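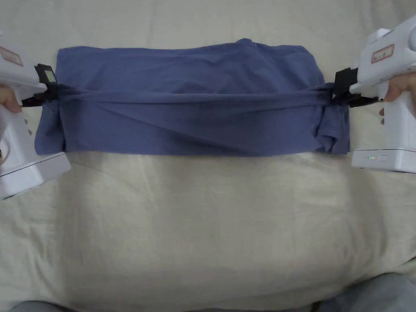
Kaltora indoor - walkthrough checklist, flower rooms, dry room, seed storage

Walked 18 August 2021, Ataberk Keskin. Typed up fast, sorry for spelling. OK / FIX / WATCH after each line, comments under where there are any.

ELECTRICAL

Ballast shelf off the floor, nothing stacked on it - OK

Cords off walkways - FIX
Orange cord across the door of the clone room again. Same one as last time. Needs a proper outlet on that wall or a run overhead.

GFCI test, all wet areas - OK except sink side of veg
Sink side trips but won't reset on the first push. Have to hold it. Replace.

No power strips plugged into power strips - OK

Breaker labels match - WATCH
Panel says "fans N", that breaker now runs the dehumidifer too. It's a 20 amp circuit and the fans are already on it. Label wrong and I don't love the load either. Recep to look before we flip the next room.

Timers inside enclosure, cover closed - OK

Light hangers and ratchets - FIX
One ratchet in the Jistari room slips a notch when you pull on it. Light is tied off with wire for now. Wire isn't a fix. Safety chains on all the others.

AIR AND CO2

CO2 bottles chained, caps on spares - OK

CO2 alarm, test button - OK
Low battery chirp on the hall unit. Changed it while I was there.

Exhaust runs when alarm trips - not tested
Ran out of time, do it with lights off next walk.

Carbon filters - WATCH
Smell in the hallway by the dry room. Not bad. Prefilter sleeve was gray all the way round, swapped. If it still smells in a week the carbon is done.

Intake screens - OK, one brushed off

Oscillating fans, guards on - FIX
Guard clip missing on the low fan, Maeng row. Guard is on but you can spin it with a finger.

WATER AND NUTES

Floor dry, drains clear - OK in flower, FIX in veg
Puddle by the res. Could be the float valve, could be somebody overfilling. Wiped up, check in the morning.

Acids and bases on separate shelves - FIX
pH down next to pH up next to bleach. Come on. Moved the bleach. Need a second tray with a lip.

Eyewash - OK, date tag current
Someone had a bucket hung on the handle. Off now, please leave it off.

Bottles labeled incl. spray bottles - FIX
Two spray bottles with nothing on them. Dumped both. If it was yours, label the next one.

Gloves and goggles at mixing bench - OK, large gloves low

PLANTS AND PESTS

Sticky cards changed and dated - OK
Few fungus gnats on the card nearest the door. Nothing on the Jistari cards.

Undersides of leaves, loupe, every row - OK
Some clawing on the Maeng, tips only. That's feed, not bugs. Backing off nitrogen.

Bud rot check, big colas - WATCH
Maeng tops are stacking fat and tight this run. Opened up a few by hand, clean inside. Humidity crept up after lights out though. Check these daily, dont wait for the list.

Footbath filled - FIX, bone dry

Clean coveralls at entry - OK

DRY ROOM

Lines not overloaded, air gets between branches - OK

Fans not pointed straight at the hang - FIX
One was. Turned it to the wall.

Dehumidifier bucket and hose - WATCH
The Vutari unit drains slow, hose has a belly in it. Raised the middle with a zip tie, seems better.

Ladder - OK. Feet good, spreaders lock.

Exit door opens from inside with one hand - OK

Exit light - FIX, dead on battery test

SEED STORAGE

Fridge temp log filled in - FIX
Gaps in the log. Fridge itself is reading fine.

Desiccant packs - WATCH
Indicator beads going pink in the Maeng jar. The lid doesn't seat right, looks like a chip on the rim. Moved seed to a new jar, old one in the trash.

Jar tags match book - FIX
Tag 312 is in the book as Jistari but the jar says 113. Don't pop anything from either one until that's sorted. Nesrin has the book.

Lock on fridge - OK

FIRE

Extinguishers, gauge in green, pin in - OK
The dry room one was behind a trim bin. Moved the bin.

No solvent in the grow - OK
Iso for cleaning scissors is in the metal cabinet, cap on.

Clearance around heaters - n/a until December

Open items go on the whiteboard. Put your initials by it when it's done please, not just a check mark. Comments below this line.
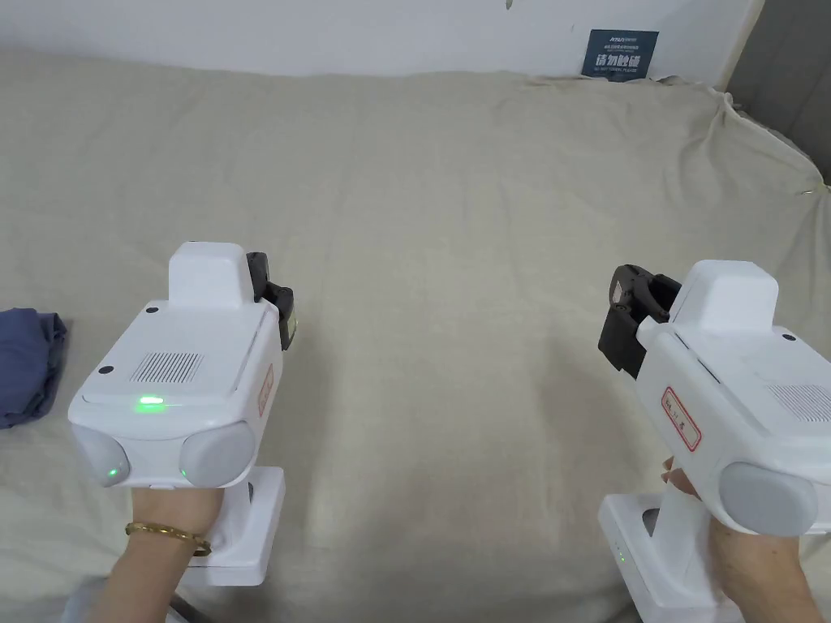 Saadet Akgül: On the footbath, I fill it every morning and it's dry by afternoon, so I think the tray is cracked. Can we buy a new one before anybody gets written up over it? Also the unlabeled spray bottle on the left was plain water. The other one I don't know.

Ataberk: fine, ordering a tray. No writeups, just a list.

Recep Ağca: Looked at the panel. Dehumidifier should be on its own, I'll pull a new line from the hall side. Until then unplug 2 of the fans in that room when it's running. Will do the label same day. Ratchet replaced, wire is off.

Nesrin Özkan: 113 and 312 got swapped when the jars were washed, I'm fairly sure, but fairly sure isn't good enough for the book. Will germ a few from each in seperate trays and see what comes up. Keep both jars closed meanwhile.

Ataberk: ok. Leaving that one open. Exit light battery is on order, GFCI is in the box on my desk if Recep wants it.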